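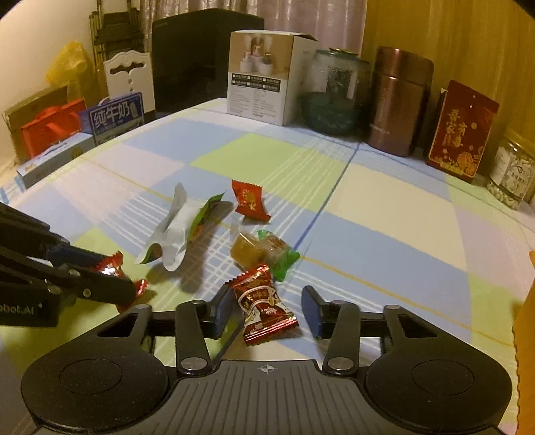 # Ticket 2784: footnote numbers jump in the Louro monograph

**Opened by:** Kaan Uysal, Hudilness
**Status:** fixed, one leftover question

**July 30, 2018, first thing**

Hi all! So I'm laying out the Louro book (the one on the housing blocks and the two chapels) and the footnotes have gone strange on me. Everything is fine up to page 134, then the next note comes out as 30 when it should be 31, and every note after it is off by one. The printed references in the back still use the right numbers, so the essay and the endnotes don't agree anymore. Chapter 8 is the worst, because the captions for the floor plans have notes too.

I'm on the Jondico layout template, the new one. The old one never did this to me, but I also never put notes inside captions before, so take that for what it's worth.

**Tried so far**

- Closed and reopened the file. Same.
- Rebuilt the notes from the menu. Same, only slower.
- Pulled the essay into a blank document with no drawings. Numbers are right!
- Put the drawings back one spread at a time. It breaks on the section through the stairwell.

**Reply from Adelino Cardoso, late morning**

Can you check whether that section drawing has a text box grouped with it? The template skips notes in grouped boxes when it counts, but it still prints them.

**Kaan, after lunch**

Yes! There's a caption grouped with the drawing, and a note about the handrail hiding in it. It's printing as a second 30, right under the real one. I must have read past it a dozen times (two tiny 30s on facing pages, my poor eyes). I ungrouped it, rebuilt, and page 134 came good right away.

Then I went through chapter 8 and found more grouped captions, mostly the site plans Salvador Frade sent over from Udine. Ungrouped those as well, and now the essay matches the back matter all the way through.

**Kaan, end of day**

One thing I'm still stuck on. With the captions ungrouped, they slide a hair to the left when I export the PDF, and the long one under the chapel elevation now wraps onto a third line. I've locked them in place for tonight and sent the proof to Genivaldo Vieira so he can read the text while we sort it out. Adelino, is there a setting for that, or do I nudge them by hand?

**Adelino**

Turn off "align to baseline" in the caption style, then export again. Leave them locked.

**Kaan**

Done, and the chapel caption is back on two lines. Thank you!! Please keep the ticket open until Genivaldo has been through the notes. I still need to ask him if the handrail note stays in at all.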